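Chapter 2: What a Price Is Trying to Tell You

2 January 2020
By Wilfredo Macapagal
Last updated: October
Reading time: 5 minutes

The town of Gomuvholm has one bakery, and for as long as anyone can remember the bakery has sold a cardamom bun for 2 crowns. Flour has gone up. Butter has gone up twice. The rent on the shop has gone up in a manner the baker, Mrs. Dimaculangan, will describe to any customer who stands still long enough. The bun remains at 2 crowns. It is, however, a good deal smaller than it was, and regular customers have taken to buying two.

Most people in Gomuvholm would tell you that the price of the bun has not changed. Most economists would tell you that it has doubled. Both groups are looking at the same bun, which is why this chapter exists.

Chapter 1 dealt with scarcity, the unhappy fact that there is less of nearly everything than people would like. This chapter takes up the next question, how a town full of people who have never discussed the matter ends up deciding who gets what. A large part of the answer is prices. A price looks like a number on a card, but it carries a surprising amount of gossip. It tells you something about the harvest, the weather, the wages of people you will never meet, and how badly your neighbors want the same thing you do.

Consider the ferry to Kukik. Kukik is an island with a beach, a lighthouse and a single café, and on a fine morning in summer everybody in Gomuvholm wants to be there. The ferry holds 200 passengers. For years the fare was 30 crowns in every season, a figure the town council had chosen because it was easy to give change for. In winter the boat crossed with a dozen passengers and a great deal of wind. In summer the line for tickets ran down the pier and past the fish market, and people who wanted to be sure of a seat arrived before breakfast with folding chairs.

Was the summer fare really 30 crowns? For the person on the folding chair, it was 30 crowns plus three hours of a morning and whatever the damp did to his back. Economists call the whole bundle the full price of a good. The part paid in crowns went to the ferry company. The part paid in hours went to no one at all, and it could not be banked, taxed or spent on a new engine. You will meet this idea again in Chapter 5, where it ruins rent control for several pages.

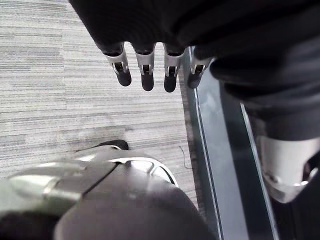
The ferry company eventually proposed a summer fare of 34 crowns, an increase so modest that it hardly seemed worth the trouble of printing new tickets. The trouble came anyway. Letters were written. A retired schoolteacher told the council that the company was punishing people for liking the beach. The council approved the new fare, and the line on the pier stayed almost exactly as long as before, with the difference that the people in it were now annoyed.

There are two ways to read this episode, and students tend to pick one at once and defend it with great energy. The first is that prices do not work: the fare went up, and the line stayed put. The second is that the fare did not go up enough. Before you choose, ask what each reading would lead you to expect if the fare went to 60 crowns, or to 600. At some fare the line disappears. At some higher fare the boat does too, or might as well. Somewhere between the folding chairs and the empty deck there is a fare at which the number of people who want a seat matches the number of seats. We will call this the equilibrium price, and we will spend a good part of the chapter drawing it as a pair of crossed lines.

A word of caution about those lines. They are tidy, and Gomuvholm is not. The supply curve for cardamom buns does not know that Mrs. Dimaculangan dislikes getting up at four in the morning. The demand curve for the ferry has never met the schoolteacher. Curves leave things out on purpose, the way a map leaves out the puddles, and a student who complains about this is usually right and still has to do the problem set.

The schoolteacher's objection also deserves better than it usually gets in books like this one. She was making a point about fairness, and a diagram has no opinion on fairness. A line of folding chairs favors people with free mornings. A high fare favors people with money. A lottery favors the lucky, and a council vote favors cousins of the council. Every method of handing out 200 seats is going to disappoint somebody, and choosing among them means deciding whom. Section 2.4 compares the four methods using the ferry's passenger records, which the company kept in pencil.

We begin, though, with something simpler. The Firus stall in the market square sells one product, smoked eel, to customers who either love it or cross the street. It has no rivals, no seasons to speak of and no council oversight. In Section 2.1 we ask how many eels the stall would sell at each of several prices, and you will need graph paper, a ruler and a reasonably strong stomach.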